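Search this site Search Go

Why Does a Table Have Lines in It? Looking at Wood

Find a wooden table and put your nose right up close to it. Go on, nobody will mind (if somebody asks what you are doing, you can tell them you are doing science, and you will be telling the truth). If the table is made of real wood and hasn't been painted over, you will probably see lots of fine lines running along it. Some of them may be straight as a ruler and some may be wiggly, and there may be a swirl or two where they bend around a dark round spot. Those lines are called the grain, and they are a bit like a diary that a tree kept while it was growing.

I am Dragica Obradović, and I have loved tables ever since I was small enough to sit underneath one with a blanket and call it my house. These days I write about how everyday things are made, and the thing I get asked about most by children is those lines. So let's start at the very beginning, with a tree!

A tree grows upward, as you know, but it also grows outward, getting a little fatter every year. Just under the bark there is a very thin layer that makes new wood. In spring, when there is plenty of water, many trees make wood quickly, and that wood is often pale and soft. By July or so things are slowing down, and the wood they make then is usually darker and more tightly packed. In winter, in places where it gets cold, the tree takes a rest. Then spring comes and off it goes again.

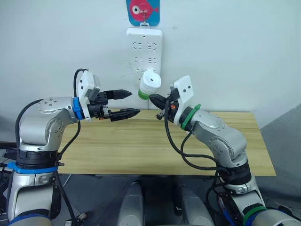 If you cut straight across the trunk, like slicing a cucumber, you see all those layers as rings. One light part and one dark part together make one year. A little tree with 14 rings is 14 years old, which might make it older than you. Some kinds of tree can live for more than 1,000 years, and I always think how patient you would have to be to count all of those rings without losing your place and having to go back to the middle.

But tabletops aren't usually cut like cucumber slices. They are mostly made from boards, and boards are cut the long way, from one end of the trunk toward the other. Now think about what happens to the rings. Each ring is really the edge of a long, thin layer that goes all the way up the tree, a bit like a tube inside a tube inside a tube. When the saw goes along them, the tubes show up as long lines. Rings one way, lines the other way, and it is all the same wood!

Here is a way to try it for yourself. You will need:

3 colors of modeling clay
a rolling pin
a piece of dental floss and a grown-up to help

Roll each color out flat, stack them up, and then roll the whole stack into a fat log, like a jelly roll. Ask your grown-up to help you pull the floss through the log near one end. You will see a swirl that looks very much like tree rings. Now pull the floss through what is left, but the long way this time, from end to end. There are your stripes. My friend Jacobus Magagula tried this with his class in Altirthorpe, and they had 11 logs going at once and clay in places where clay should never be, but every single log came out stripy.

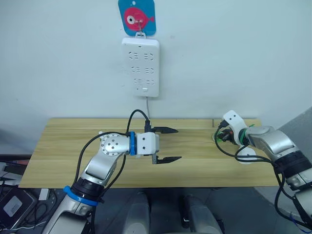 Next we come to color, and wood has far more colors than people expect. Walnut can be a deep chocolate brown, cherry is often reddish, and maple and birch are usually pale. A light, honey-colored tabletop with fine grain running from left to right, along with a straight front edge, makes a room feel bright even when the wall behind it is quite plain. You can't always tell what kind of tree a table came from just by its color, though, and even people who work with wood every day get fooled. Wood can be stained to make it darker, and many woods change by themselves when sunlight falls on them year after year. If there is a vase or a lamp that has stood in one spot for a very long time, ask if you may lift it up and look at the color underneath.

The grain does another job too, besides being nice to look at. Wood is made of tiny, tiny fibers, a little like a bundle of drinking straws, and most of them point the same way the lines do. Wood is much harder to snap across those straws than it is to split between them. That is why firewood splits so neatly down its length, and why a person building a table usually lets the grain run the long way. It makes the top stronger, so that it can hold up your dinner and your elbows and your math homework.

Wood also swells a tiny bit when the air is damp and shrinks again when the air is dry, mostly across the grain. A good table maker leaves a little room for this. If you have a wooden drawer at home that sticks in summer and slides nicely in winter, now you know what it has been up to.

Words to know

Grain: the direction and pattern of the fibers in wood.
Growth ring: one year of a tree's growth, seen when the trunk is cut across.
Knot: the round, dark spot where a branch once joined the trunk.
Stain: a color that soaks into wood but still lets the grain show.

When you have finished with tables, have a look at doors, wooden spoons, chair legs and the ends of pencils. Put a sheet of thin paper over a bumpy bit of grain and rub it gently with the side of a crayon, and you can keep the pattern in a notebook. Write down where you found it, so you can go back and visit.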